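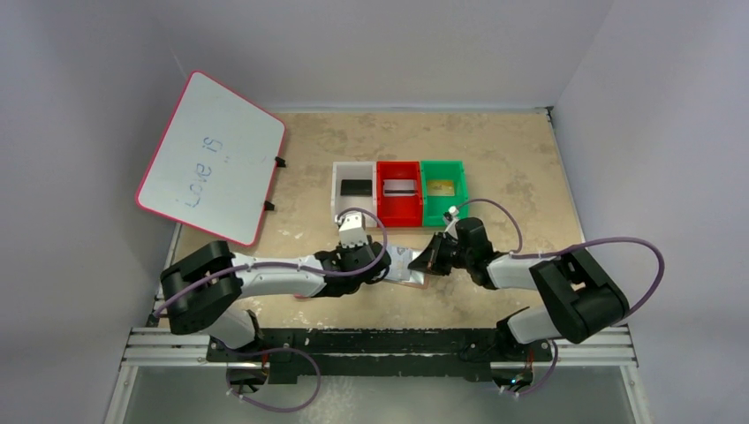 Sorting cell at Perkham, both arms over the table, white, red and green bins at the back.

Dropped pouches and the Tuesday stop: questions and answers

What happened?
During a sorting run on Tuesday the right arm closed on a pouch, lifted it and lost it on the way to the bins. It carried on to the drop position with nothing in the gripper and logged the item as placed. The next cycle did the same. Darius Filip pressed the stop after the third one.

Was anyone hurt?
No. The walls were on and nobody had a hand inside. We are treating it as a safety matter anyway, for the reason given under the next question.

Why is a dropped pouch a safety matter?
The drop itself is a nuisance. The trouble is that the arm believed it was holding something. In that state the software allows the other arm to move into the middle of the table, and the two grippers passed much closer than the limit we set. They did not touch.

What was the cause?
Two things together. The grip check compares finger position with a minimum width, and crinkled foil can fold down below that width while still being held. In November someone lowered the minimum to stop false alarms on thin cards. After that change, fully closed fingers counted as a good grip. The setting is parameter 41 on the gripper page.

Does it affect cards and other flat items?
We went back through 653 logged picks. There were 17 false placements, all of them pouches.

What is error 9?
"Grip lost in transit." You should see it whenever an item slips. If an item falls and error 9 does not come up, stop the cell and tell Safta Grecu before you clear anything.

Can I reach in and pick up a dropped item?
Not while the arms are powered. Press stop, wait for both arms to settle, switch off at the main switch, then reach in. Pausing from the screen is not enough – a paused arm still has power and can move when the queue resumes.

Should I check the cables too?
Yes, at the start of each shift. The purple cables loop over the arms and need slack at the wrist. Look for rubbing where they pass over the forearm and where they hang below the base. A pulled cable did not cause this fault, but Mared Harries found one at the Rothe site that was close to coming out.

Is the cell running again?
Flat items only. Pouches are sorted by hand until the new grip check, which also reads motor current, has passed its test at Clemholm.

Who can change gripper settings now?
Safta Grecu and Grigore Lazăr. The page has a password and every change needs a note in the log.

I had a near miss last month and did not report it. Is it too late?
No. Use the Clondis near-miss form or speak to Aurelia Nedelcu. Give the shift and the item type if you remember them.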